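How Does a Robot Know When to Let Go?

Picking things up is the part of robotics that gets all the applause. Letting go gets none, which is unfair, because letting go is where a lot of the trouble happens.

Think about tidying a table. You grab a scrap of paper, you swing your arm over the trash, you open your fingers. You were probably thinking about lunch the whole time. A robot can't think about lunch. It has to think about the scrap, and it needs a program for every bit of that thinking.

The first program is in charge of seeing. Programmers call it perception, a fancy word for "what am I looking at?" A camera gives the computer a big grid of colored dots. The dots don't come with names. Somewhere in there is a piece of paper, but the computer has to work out which dots are paper and which dots are tablecloth.

Paper is sneaky, too. A ball looks like a ball from every side. A twisted piece of paper looks like a bird, then a boat, then nothing at all, depending on where you stand.

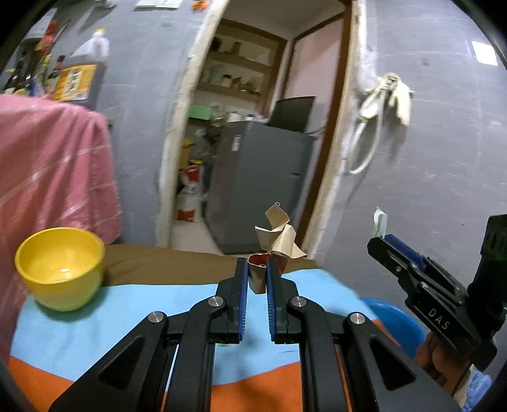

The second program is in charge of squeezing. Squeeze too softly and the thing falls out on the way. Squeeze too hard and you have made it flatter than it wanted to be. For trash, flat is fine. For a ripe peach, somebody is going to be upset.

Štěpánka Trnka writes squeezing software for a project called Rutura. Her program checks the grip 96 times every second and asks the same question each time: is it slipping yet? You would get bored. The program never has, or at least it hasn't complained.

The third program is the planner. It picks the path from here to there. The shortest path is a straight line, and the straight line often goes through a bowl. So the planner imagines lots of paths before the arm moves at all. Rutura's planner, named Istus, tries 780 of them and throws out every one that ends in a crash. It keeps the best of what's left. All this happens faster than you can say "watch out for the bowl."

Now comes the letting go. The software has to be sure the fingers are over the opening, and that "over" means over the middle and not over the rim. A camera looking down sees the rim as a curve, so the program follows the curve and works out where the center must be. Then the fingers open.

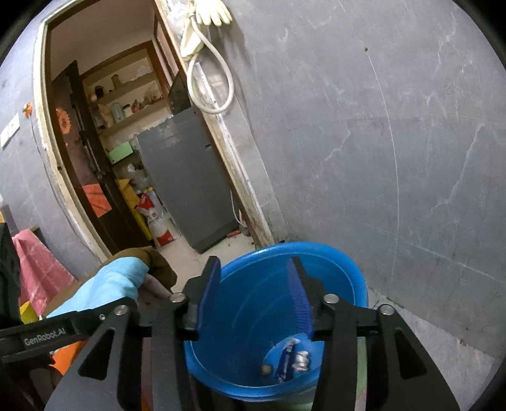

Are we finished? A person would say yes and wander off. A careful program takes another look. Is the thing in there? Is it still stuck to a finger? Light bits of wrapper love to cling, and in February one of them rode back and forth on Štěpánka's test gripper 7 times while the software cheerfully reported a job well done. She added a "look again" step the same afternoon.

How do programs learn all this? Mostly by studying people. A person does the chore with a gripper held in the hand, a camera records it, and the computer studies the recording. Then it studies another one. Rutura's lessons use 2000 recordings of tidying, which is more tidying than most of us plan to do in our lives.

Try it yourself: hold two rulers like chopsticks and move a crumpled wrapper from your desk into a bucket. Close one eye to make it harder. Notice when you slow down, and how you decide it's time to open the rulers. Write those steps in order, and you have the start of a program.

Pick up the ones you dropped, too.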